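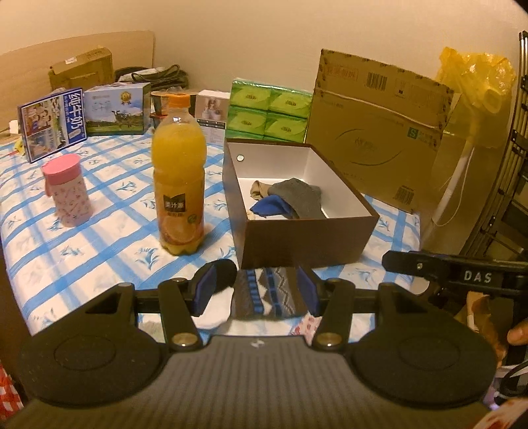

Figure 3. A patterned sock above a bed sheet with blue plaid stripes and floral sprigs.

4.2 Sorting habits in shared homes

Households in Detdale and Hisungate were asked to keep a laundry diary through April. Of the 34 households that agreed, 14 shared a washer with at least one other home. The diaries list 526 loads in all. Socks and bed sheets were entered separately from other items, as in the coding scheme of Tsakiris (Section 2).

Households with a shared washer ran fuller loads and mixed colors more often. Sheets were the main exception. Most people washed them alone, even when that meant waiting another day for the machine. Several diary keepers wrote that small items got trapped in the corners of fitted sheets and came out twisted. One Detdale entry reads only "sock in pillowcase again."

Single socks were a steady source of notes. Some homes kept them in a drawer for months, and others threw them out at the end of each week. We found no clear link between this choice and household size.

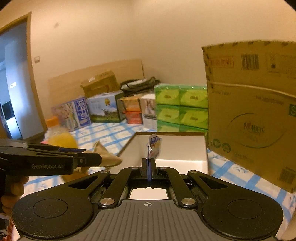
Figure 4. Thin packet held upright, with a dark blue lower strip.

Detergent use was harder to compare. Diary keepers recorded doses in caps, scoops, or packets, and the caps differed in size. We converted caps and scoops to grams where the product was named and left the rest out of Table 5. Powder users in Hisungate tended to report the same dose for every load, whatever its size. The interviews in Section 4.3 return to this point.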